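How I Keep a Film Diary (and How You Can Start One Tonight)

I've been keeping a film diary for a long time now, and people ask me about it more than they ask me about the films. So I'm finally writing the whole thing down! You need a notebook, a pen and whatever you were going to watch anyway.

Step 1: Pick a notebook you won't be precious about

My first one had a leather cover and I was so scared of ruining it that I wrote in it twice. The one I use now is a plain lined thing with 100 pages, and I fill it front and back. If you like typing better, a spreadsheet is fine (I keep one too, see step 5), but I'd still start on paper. Phones have a way of turning into phones halfway through the second act.

Step 2: Set up the page before the movie starts

At the top I put the title, the director, the year and where I'm watching it. Then I draw a line down the page, a third of the way in. The narrow side is for times, the wide side is for everything else. Do this before you press play, or you'll miss the opening credits hunting for a ruler. Ask me how I know.

Step 3: Write tiny notes while you watch

Keep them really short. My notes for Hirvonen, a slow drama set mostly in a ferry terminal, say things like "coat again," "who is he calling," and "LONG shot, loved it." That's plenty. If you're writing full sentences you're not looking at the screen, and you'll end up rewinding every five minutes and annoying everybody on the couch.

For the times, I only write one down when something made me sit up. In a two-hour movie I might have four or five. Last May I watched Skirndale, which everyone had told me was a masterpiece, and I had just 2 times on the whole page. That told me more about how I felt than the rating I'd been planning to give it. 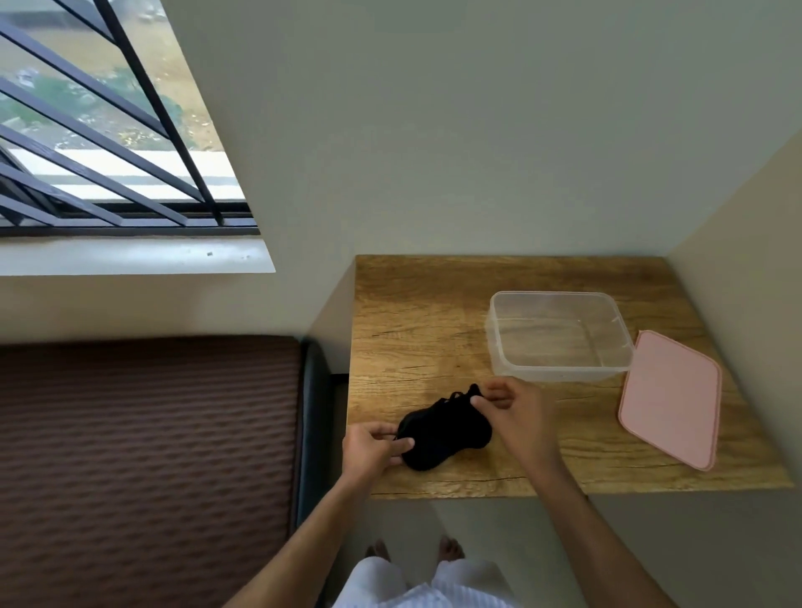

Step 4: Wait a night, then write the real entry

This is the part I skipped for years and I wish I hadn't. Right after the credits you're either floating or grumpy, and both make for mushy writing. Give it until the next morning and then answer the same few questions every time. What do I still remember? Which performance would I watch again? What would I tell a friend who has one free evening this week?

I got the last question from Friederike Hollmann, who ran the little film club I used to go to. She'd let us ramble for as long as we liked and then make us answer it in a single sentence. It's brutal with a movie you adore. I still can't do it for Beso, and I've seen that one more times than I should admit in public.

Step 5: Copy the basics into a list

Once a month I sit down with coffee and add the new titles to my spreadsheet: title, director, date watched, one line of comment. I'm at 432 entries now, and 385 of those are features. The rest are shorts, which I count separately (you can lump them together, I'm just fussy).

Don't add too many columns. I once had one for the composer, one for the aspect ratio and one for snacks, and I stopped updating it almost immediately.

Step 6: Go back and argue with yourself

Every so often, pull out an old entry, rewatch the movie and write a second entry without peeking at the first. Then compare. I was so mean about Flalten the first time around! I called the lead actor "a coat rack with a passport." On the second viewing I thought he was the best thing in it, and my old note is still there in blue ink to embarrass me. Don't cross the old ones out, please.

If you fall behind, skip what you missed and start with the next movie. I've got a gap of several weeks in my current notebook and I just drew a squiggle across half a page and kept going.

Next time I'll write up how I do this in an actual theater, in the dark, with a pen that doesn't click.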